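Drucken | Per E-Mail weiterleiten

Zwischenbericht an die Stiftung Jurnerden
Projekt: Offene Schuldner- und Insolvenzsprechstunde Mirau
Stand: September 2022

Sehr geehrte Damen und Herren,

die Bewilligung kam im Februar, die Schlüssel zu den Räumen kamen deutlich später, und dazwischen lag ein Briefwechsel mit der Hausverwaltung, den wir Ihnen gern ersparen. Seit dem Frühsommer läuft die Sprechstunde in Mirau. Sie wird angenommen, und zwar vor allem von Menschen, die laut Antrag gar nicht unsere Zielgruppe sind. Dazu weiter unten.

Zum Ablauf: Beraten wird an zwei Nachmittagen in der Woche. Wir hatten im Antrag von »niedrigschwelligem Zugang« gesprochen und dann festgestellt, dass vor der Haustür eine Stufe ist. Die Rampe ist inzwischen da. Eine Anmeldung ist möglich, aber nicht nötig, was dazu führt, dass sich alle anmelden, denen es gut genug geht, um ans Telefon zu gehen, und die anderen kurz vor Schluss mit einer Einkaufstasche voller ungeöffneter Post erscheinen. Das Öffnen dieser Post nimmt mehr Zeit in Anspruch als die eigentliche Rechtsberatung. Im Finanzplan steht dafür keine Position.

Inhaltlich geht es meist um das, was wir erwartet hatten: außergerichtliche Einigungsversuche, Bescheinigungen für das Pfändungsschutzkonto, Vorbereitung des Verbraucherinsolvenzantrags. Die Verkürzung der Restschuldbefreiung auf drei Jahre hat sich herumgesprochen, allerdings in Fassungen, die mit dem Gesetz nur entfernt verwandt sind. Ein beträchtlicher Teil der Erstgespräche besteht darin, Ratschläge aus dem Internet wieder einzusammeln. 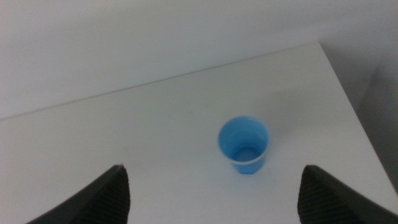
Unerwartet ist der Anteil früherer Selbstständiger. Wer einen Imbiss oder einen Kurierdienst aufgegeben hat, fällt je nach Zahl der Gläubiger und Art der Forderungen ins Regelinsolvenzverfahren, und dafür sind wir nach unserem eigenen Konzept nicht zuständig. Wegschicken wollten wir trotzdem niemanden. Wir haben mit der Beratungsstelle in Troltar vereinbart, dass sie diese Fälle nach dem Erstgespräch übernimmt. Troltar hat freundlich zugesagt und im Gegenzug begonnen, uns ihre Mietschulden zu schicken.

Zur Software: Die Fallverwaltung Idahosa ist eingeführt. Sie kann sehr viel. Einen Gläubiger zu löschen, der versehentlich doppelt angelegt wurde, kann sie nicht, weshalb eine unserer Ratsuchenden im System bis auf Weiteres zweimal bei demselben Versandhaus verschuldet ist. Der Anbieter hat uns ein Update in Aussicht gestellt. Bis dahin führen wir daneben eine Tabelle, also genau das, was Idahosa abschaffen sollte.

Mittelverwendung: Personal- und Mietkosten liegen im Plan. Für Dolmetschleistungen waren 2000 Euro angesetzt, sie sind aufgebraucht. Wir bitten um Zustimmung, den Rest aus dem Posten »Öffentlichkeitsarbeit« umzuwidmen. Gedruckt wurden bisher nur die Faltblätter, und die liegen größtenteils noch im Karton, weil darauf die alte Telefonnummer steht.

Offen sind noch 2 Punkte aus Ihrem letzten Schreiben. Der Fragebogen zur Wirkungsmessung umfasst jetzt 8 Seiten; wir schlagen eine kürzere Fassung vor, denn wer gerade seine Mahnbescheide sortiert hat, kreuzt auf Seite drei erfahrungsgemäß nur noch die Mitte an. Die Datenschutzerklärung liegt in einfacher Sprache vor und ist dadurch länger geworden.

Bis zum Jahresende wollen wir die Abstimmung mit dem Amtsgericht über die Vordrucke abschließen und eine Abendsprechstunde erproben. Die Kostenaufstellung geht Ihnen mit getrennter Post zu.

Mit freundlichen Grüßen
Das Team der Sprechstunde Mirau

0 Kommentare | 2 Mal geteilt

Kontakt | Impressum | Datenschutz | © Schuldner- und Insolvenzsprechstunde Mirau | Nach oben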